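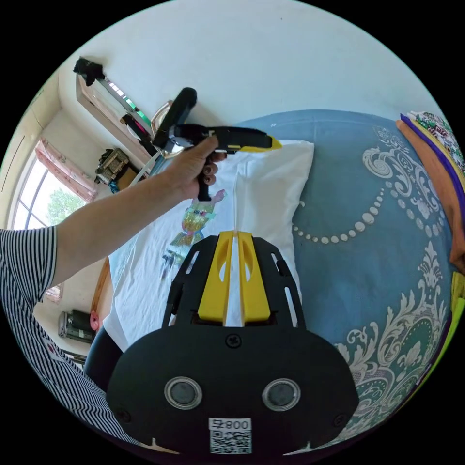 # Chapter 4. Water That Many People Share

In the first three chapters we looked at soil, at crops, and at the farm as a single unit. Now we move to a question which is larger than one farm: how do people use the same water for many years, and what happens when there is less of it than before?

We will follow one case through the whole chapter. The Vonska is a small river which begins in low hills and passes through the farming district of Ledoda before it reaches the town of Hastska. In its upper part there are pastures. In the middle part, 27 farms take water from the river for vegetables and fruit trees. In the lower part, the town takes its drinking water from wells which are fed by the same river under the ground. So a decision made in the hills can be felt in a kitchen in Hastska, but sometimes only after several seasons.

## 4.1 The dry July

For a long time the farmers of Ledoda had no written rules. Each farm opened its gate when the field needed water, and in most years this caused no quarrel. Then came a July with 23 days without rain. The upper farms kept their gates open day and night. The lower farms received almost nothing, and the water level in the town wells began to fall.

It would be easy to say that the upper farmers were selfish. We ask the student to be careful with such an explanation. Each farmer saw only his or her own field, and there was no gauge on the river, so it was not possible to know how much water was left for the others. The problem was partly one of behavior and partly one of missing information. In section 4.3 we will see that these two parts need different answers.

## 4.2 Some terms

A **shared resource** is one which many people use and from which it is difficult to keep anyone away. When one person takes a part of it, less is left for the rest.

**Exposure** tells us how strongly a place is touched by a change, for example by a drought. **Sensitivity** tells us how much harm this change does there. An orchard of young trees and a field of old grass can have the same exposure, but their sensitivity is very different.

**Adaptive capacity** is the ability of people to change what they do. It depends on money and tools, but also on trust between neighbors, and this last part is often forgotten in reports because it is hard to measure.

Together these three make up what we call **vulnerability**. Please note that a rich farm can also be vulnerable, if all its income comes from one thirsty crop.

## 4.3 Two proposals

After the dry summer, two plans were discussed in Ledoda. The first was to build a storage pond at the Šimkus meadow, which could supply the lower farms for 20 days. The second was to install gauges and to agree on turns for opening the gates. The pond was more expensive and needed the meadow, where the river spreads in spring. The turns cost little, but they asked every farm to accept some loss in a dry year.

We begin with the pond.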